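Hi Inmaculada,

July update on the Godelia cooking classes, a little longer than usual because there's a lot to tell you!

We're six classes in, and the grant is doing what we hoped. Sign-ups have reached 102 for the summer, which is past the 100 I put in the application (I may have done a small dance in the hallway). The evening group filled first. The morning group is slower, mostly parents with little kids, and I'd like to try a later start in the fall.

Food costs are my one worry. Cooking oil and eggs went up again, so Esko rewrote the menus around beans, cabbage and whatever Steiner has marked down that week. People loved the cabbage pancakes - two families asked for the recipe before they'd even finished eating.
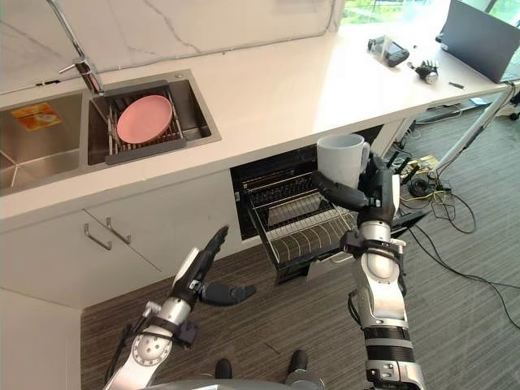
*The double sink, with the drying rack in the right-hand side.*

Tuulikki has been running the budgeting half hour at the end of each class, and it has turned into the part people stay late for. She brings old grocery receipts and everyone hunts for cheaper swaps. We'd like to turn her notes into a booklet, in English and Spanish to start with.

That brings me to money. We have $1000 left in the printing line and I'd like your okay to spend all of it on the booklet. The quote from Vorel fits, as long as we skip color inside. Could you let me know before the fall schedule goes out?

Still to do: food safety cards for the two new helpers, and a replacement for our sad old can opener.

Thanks so much, and come eat with us sometime!

Venla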